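스툴라노, 추론용 서버 메모리 구성 전면 개편… 기존 고객은 6월부터 순차 이전

인공지능 연산용 서버를 임대하는 스툴라노(Stullano)가 추론 전용 상품의 메모리 구성을 바꾼다. 회사는 그래픽 메모리 용량을 기준으로 나누던 기존 요금제를 없애고, 메모리 대역폭과 시스템 메모리 용량을 함께 따지는 새 요금제를 6월에 내놓는다고 밝혔다. 신규 가입자는 출시 당일부터, 기존 고객은 계약 갱신 시점에 맞춰 옮겨 간다.

이번 개편의 배경에는 고객사의 사용 방식 변화가 있다. 스툴라노가 처음 임대 사업을 시작할 때는 모델을 직접 학습시키려는 연구 조직이 주된 고객이었다. 지금은 이미 학습이 끝난 모델을 받아 사내 문서 검색이나 상담 요약에 쓰는 업체가 더 많다. 학습 작업은 연산 장치의 처리량에 크게 좌우되는 반면, 언어 모델이 답변을 한 토큰씩 만들어 내는 단계에서는 메모리에서 가중치를 읽어 오는 속도가 병목이 되는 경우가 많다. 연산 장치가 데이터를 기다리며 쉬는 시간이 길어지면 비싼 장비를 빌려도 응답 속도는 크게 나아지지 않는다.

회사 설명에 따르면 기존 요금제에서 가장 많은 불만이 나온 부분도 여기였다. 같은 용량의 그래픽 메모리를 쓰는 상품이라도 장비 세대에 따라 대역폭이 달랐지만 가격표에는 용량만 표시됐다. 고객은 계약을 맺고 시험 가동을 해 본 뒤에야 차이를 알 수 있었다. 새 가격표에는 장비별 메모리 대역폭, 시스템 메모리 용량, 저장 장치 읽기 속도가 모두 들어간다.

새 요금제의 이름은 카테네(Katene)다. 기본형과 확장형 두 가지로 나뉜다. 기본형은 중소 규모 모델을 그래픽 메모리 안에 통째로 올려 쓰는 고객을 대상으로 한다. 확장형은 모델 일부를 시스템 메모리에 나눠 올리거나 긴 문서를 한꺼번에 처리해야 하는 고객을 위한 것으로, 시스템 메모리를 넉넉하게 잡았다. 두 상품 모두 계약 기간 중 한 차례 무상으로 등급을 바꿀 수 있다.

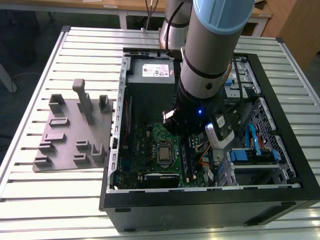 필로미나 헤퍼넌은 가격표에 대역폭을 적는 것은 반가운 일이지만 그 숫자만으로 장비를 고르기는 여전히 어렵다고 말했다. 동시 접속자가 몇 명인지, 입력 문서가 얼마나 긴지에 따라 필요한 구성이 완전히 달라지는데 고객 대부분은 자기 작업량을 재 본 적이 없다는 것이다. 그는 “계약 전에 실제 데이터로 시험할 수 있는 기간이 먼저 있어야 한다”며 “표시 항목이 늘어나면 비교할 거리도 늘어나는데, 작은 회사에는 그걸 읽어 줄 사람이 없는 경우가 많다”고 덧붙였다.

스툴라노는 시험 기간과 관련해 11일짜리 체험 계정을 제공한다고 밝혔다. 체험 계정에서는 기본형과 확장형을 번갈아 쓸 수 있고, 처리 요청별 응답 시간과 메모리 점유율이 기록으로 남는다. 기록은 체험이 끝난 뒤 파일로 내려받을 수 있다. 다만 체험 계정으로 외부 이용자에게 서비스를 공개하는 것은 허용되지 않는다.

성능 측정에는 네트워크 소프트웨어 업체 넬토브(Neltov)가 만든 부하 시험 도구가 쓰인다. 짧은 질문과 긴 문서 요약을 섞어 요청을 보내고, 첫 토큰이 나올 때까지 걸린 시간과 이후 토큰이 나오는 속도를 따로 기록하는 방식이다. 스툴라노는 자체 시험에서 요청 2,000건을 한 묶음으로 삼아 장비별 수치를 냈으며, 같은 묶음을 고객에게도 공개하겠다고 했다. 고객이 자신의 문서를 넣어 묶음을 새로 만드는 것도 가능하다.

측정 도구를 외부 업체의 것으로 정한 데 대해 회사는 고객이 다른 임대 업체의 장비에서도 같은 시험을 돌려 볼 수 있게 하려는 것이라고 설명했다. 그동안 임대 업체들이 내놓은 성능 수치는 시험 조건이 제각각이어서 나란히 놓고 비교하기 어렵다는 지적이 있었다. 모델을 몇 비트로 양자화했는지, 요청을 몇 건씩 묶어 처리했는지에 따라 결과가 크게 달라지기 때문이다. 새 가격표에는 이 두 조건이 각주로 표시된다.

기존 고객의 이전은 세 단계로 이뤄진다. 먼저 계약이 곧 끝나는 고객에게 이전 안내문과 예상 요금이 발송된다. 안내문에는 최근 사용량을 바탕으로 한 권장 등급이 적힌다. 고객이 등급을 고르면 저장 공간과 실행 환경이 새 장비로 복사되고, 확인이 끝날 때까지 기존 장비도 함께 유지된다. 두 장비가 동시에 돌아가는 동안 요금은 한쪽만 부과된다. 전환 작업은 이용량이 적은 오전 2시에 시작한다.

이전 대상 계정은 모두 800개다. 이 가운데 학습용 장비를 함께 쓰는 계정은 별도로 상담을 거친다. 학습용 상품은 이번 개편에 포함되지 않아 종전 가격과 구성이 그대로 유지된다. 한 계정 안에서 학습용과 추론용 장비를 묶어 할인받던 고객은 할인율이 바뀔 수 있으나, 회사는 남은 계약 기간까지는 기존 할인율을 적용하기로 했다.

일부 고객이 쓰고 있는 구형 장비는 카테네에 포함되지 않는다. 해당 장비는 영상 분류나 음성 인식처럼 모델 크기가 작은 작업용으로 돌려지며, 별도의 저가 상품으로 판매된다. 이런 작업에서는 대형 언어 모델만큼 큰 메모리가 필요하지 않아 구형 장비로도 충분하다는 것이 회사의 판단이다. 저가 상품의 가격은 아직 정해지지 않았다.

경쟁사인 뷔바르(Buvard)도 비슷한 개편을 검토하고 있다. 뷔바르는 현재 시간 단위로 장비를 빌려주고 있는데, 처리한 토큰 수를 기준으로 요금을 매기는 상품을 준비 중이라고 밝혔다. 토큰 기준 요금은 사용량이 적은 고객에게 유리하지만 이용이 몰리는 달에는 비용을 예상하기 어렵다는 단점이 있다. 스툴라노는 토큰 기준 요금을 도입할 계획이 없다고 했다.

카테네의 상세 가격과 장비 목록은 출시에 맞춰 스툴라노 고객 페이지에 올라온다. 이전 일정에 관한 문의는 계정 관리 화면의 상담 창구에서 받는다.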